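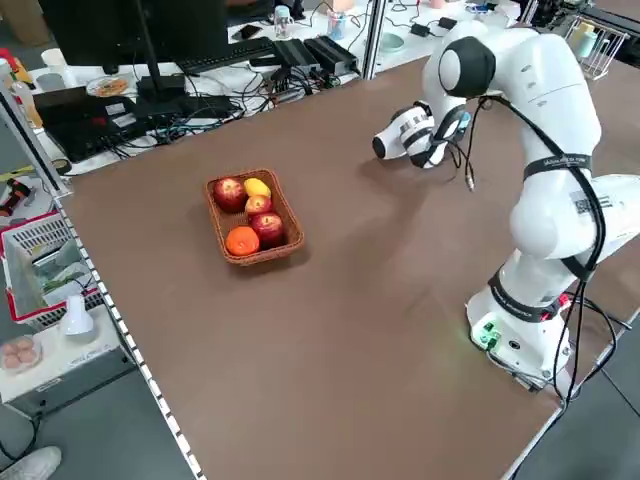
초록불은 무엇을 보증하는가

로봇 팔이 멈췄을 때 사람들이 가장 먼저 보는 곳은 받침대의 표시등이다. 초록색이면 안심하고 손을 뻗는다. 나는 이 습관이 위험하다고 생각한다. 지난 3월 Limdale 작업실에서 일어난 일을 겪은 뒤로 생각이 굳어졌다.

당시 우리는 과일을 바구니에 옮겨 담는 작업을 반복하고 있었다. 사과, 레몬, 오렌지를 집어 등나무 바구니에 넣고, 다 차면 사람이 꺼내 탁자에 다시 늘어놓는다. 단순한 일이다. 제어 프로그램은 Flislow를 썼고, 그리퍼 설정은 Vanik 쪽에서 받은 값을 그대로 넣었다. 203회째 시도에서 팔이 바구니 옆 공중에 멈췄다. 화면에는 오류가 없었고 표시등은 초록색이었다. 담당자는 한 회가 끝난 것으로 알고 바구니에 손을 넣었다. 12초 뒤에 팔이 다시 움직였고, 손목 관절이 담당자의 손등을 눌렀다.

다친 정도는 가벼웠다. 멍이 들었고 이틀 만에 가라앉았다. 비상정지 버튼은 옆 사람이 눌렀다. 담당자 본인은 누를 수 없는 자리에 서 있었다.

원인은 그날 저녁에 나왔다. 그리퍼로 가는 통신선의 커넥터가 헐거웠다. 신호가 끊기자 프로그램은 응답을 기다렸고, 접촉이 돌아오자 중단된 동작을 이어서 실행했다. 로봇 본체는 전원도 정상이고 관절도 정상이었으니 초록불을 켜 두었다. 표시등은 고장 나지 않았다. 설계된 대로 켜져 있었고, 우리가 거기에 없는 뜻을 읽었다.

사고 뒤 회의에서 나온 첫 의견은 담당자가 부주의했다는 것이었다. 나는 동의하지 않는다. 그 사람은 앞선 202회 동안 똑같이 행동했고, 그때마다 아무 일이 없었다. 매번 같은 자리에서 멈추고 매번 같은 색의 불이 켜지는 기계 앞에서, 이번의 멈춤은 다른 종류라는 것을 맨눈으로 알아낼 방법이 없다. 알아낼 수 없는 것을 알아내지 못했다고 탓하면 다음 사람도 똑같이 다친다.

두 번째 의견은 커넥터를 바꾸면 된다는 것이었다. 물론 바꿔야 한다. 우리도 그날 바로 바꿨다. 그런데 케이블은 소모품에 가깝다. 팔이 굽혔다 펴기를 되풀이하는 동안 선은 계속 당겨지고 비틀린다. 팔을 따라 늘어진 선은 어딘가에 걸릴 수도 있다. 한 곳을 고치면 다음에는 다른 곳이 헐거워진다. 선이 빠지지 않게 하는 일과, 선이 빠졌을 때 팔이 어떻게 행동하는가는 따로 다뤄야 할 문제다. 우리는 앞의 것만 신경 쓰고 있었다.

내가 문제 삼는 것은 자동 재개다. 통신이 끊겼다 돌아왔을 때 팔이 스스로 움직이는 설정은 편의를 위해 존재한다. 하루에 몇 번씩 짧은 끊김이 생기는 환경에서 그때마다 사람이 확인 버튼을 눌러야 한다면 작업이 느려진다. 우리 작업실 기록을 뒤져 보니 그동안 쌓인 1,568회의 시도 가운데 자동 재개가 조용히 넘긴 끊김이 여러 번 있었다. 아무도 몰랐다. 기록 파일에는 한 줄씩 남아 있었지만 화면에는 뜨지 않았다. 편리하다는 말은 그동안 이런 뜻이었다.

나는 이 기능을 기본값에서 빼야 한다고 본다. 통신이 끊기면 팔은 정지 상태로 들어가고, 사람이 작업 영역 바깥에서 확인하기 전에는 움직이지 않아야 한다. 확인 버튼은 팔이 닿지 않는 곳에 둔다. 필요한 사람은 설정에서 켜면 된다. 켜는 사람은 적어도 자기가 무엇을 켰는지 안다. 지금은 반대로 되어 있다. 꺼야 하는 사람이 그런 기능이 있다는 것부터 알아내야 한다.

반론은 예상할 수 있다. 협동 로봇은 사람 옆에서 쓰도록 만든 기계이고, 접촉이 감지되면 멈추게 되어 있다는 것이다. 맞는 말이다. 우리 팔에도 그 기능이 있었다. 다만 힘의 기준값이 높게 잡혀 있었다. 무거운 물건을 들 때 자꾸 멈춘다는 이유로 누군가 예전에 올려놓은 값이었고, 사과를 집는 작업으로 바뀐 뒤에도 되돌리지 않았다. 안전 기능이 있다는 사실과 그 기능이 오늘의 작업에 맞게 설정되어 있다는 사실 사이에는 거리가 있다. 사양서는 앞의 것만 말해 준다.

실험실 규모의 작업장은 이 점에서 공장보다 취약하다. 공장에는 울타리가 있고 출입문에 연동된 차단 장치가 있다. 작은 작업실에서는 로봇이 선 탁자 바로 뒤에 모니터와 키보드가 놓인 책상이 붙어 있고, 거기에 컵과 간식 접시가 올라가 있기도 하다. 사람은 하루에도 수십 번 팔이 닿는 거리를 지나간다. 물건을 집으려고 몸을 숙이고, 선을 정리하려고 손을 넣는다. 자기가 작업 영역 안에 들어와 있다는 의식이 없다. 나도 그랬다. 일하는 책상과 기계가 움직이는 탁자가 한 덩어리로 느껴지는 곳에서는 경계선이 머릿속에서 먼저 지워진다.

그렇다고 모든 작업실에 울타리를 치자는 주장은 하지 않겠다. 공간이 안 되는 곳이 많고, 물건을 손으로 자주 바꿔 놓아야 하는 작업에는 맞지 않는다. 바닥과 탁자에 팔이 닿는 범위를 표시하는 것은 어디서나 할 수 있다. 커피와 휴대전화를 다른 책상으로 옮기는 것도 마찬가지다. 비용이 거의 들지 않는데도 우리는 사고가 나기 전까지 하지 않았다.

표시등 이야기로 돌아가면, 색깔 하나에 너무 많은 뜻이 실려 있다. 우리 장비에서 초록색은 전원이 들어왔고 본체에 오류가 없다는 뜻이다. 팔이 다음 동작을 기다리는지, 명령을 받지 못해 서 있는지, 한 회를 마쳤는지는 구분하지 않는다. 사람에게 필요한 정보는 하나다. 지금 손을 넣어도 되는가. 그 질문에 답하는 표시가 장비에 없다. 제조사마다 색의 뜻이 조금씩 다른 것도 문제다. Tavares 장비를 쓰던 사람이 우리 작업실에 와서 초록불을 보고 대기 상태라고 단정하는 일이 있었다. 그 사람이 전에 쓰던 설비에서는 실제로 그런 뜻이었다.

우리는 이후 별도의 등을 달았다. 서보 전원이 차단되었을 때만 켜지는 흰색 등이고, 등이 켜지지 않으면 바구니에 손을 대지 않는다. 한 회가 끝날 때마다 전원을 끊고 다시 넣어야 하니 시간이 더 든다. 시도 한 번에 2초가 늘었다. 처음 일주일은 불평이 나왔고, 급할 때는 건너뛰자는 말도 있었다. 나는 건너뛰는 것을 허용하지 않았다. 급할 때가 바로 손이 먼저 나가는 때다.

보고 방식도 고쳐야 한다. 이번 일은 멍이 들었기 때문에 기록되었다. 담당자가 조금 늦게 손을 넣었거나 팔이 빈 공간에서 움직였다면, 누군가 놀라고 끝났을 것이다. 예전에 팔이 갑자기 다시 움직여서 깜짝 놀랐다는 이야기는 사고가 난 뒤에야 두 사람의 입에서 나왔다. 둘 다 별일 아니라고 여겨 말하지 않았다. 예상하지 못한 움직임은 다친 사람이 없어도 적어야 한다. 적는 사람에게 경위서를 쓰게 하거나 이유를 따지면 다음부터는 적지 않는다. 시각과 동작, 그때 손이 어디 있었는지만 적는 한 줄이면 된다.

Vanik에는 기본값 문제를 정리해서 보냈다. 돌아온 답은 설명서에 자동 재개에 관한 주의 문구가 있다는 것이었다. 찾아보니 정말 있었다. 부록의 통신 설정 항목에 한 문장이 들어 있다. 나는 그 문장이 설명서 첫 장으로 옮겨지고, 재개 설정이 꺼진 채로 출하될 때까지 같은 요청을 계속 보낼 생각이다. 같은 장비를 쓰는 다른 작업실이 있다면 오늘 설정 화면을 열어 재개 항목과 힘 기준값부터 확인하기 바란다.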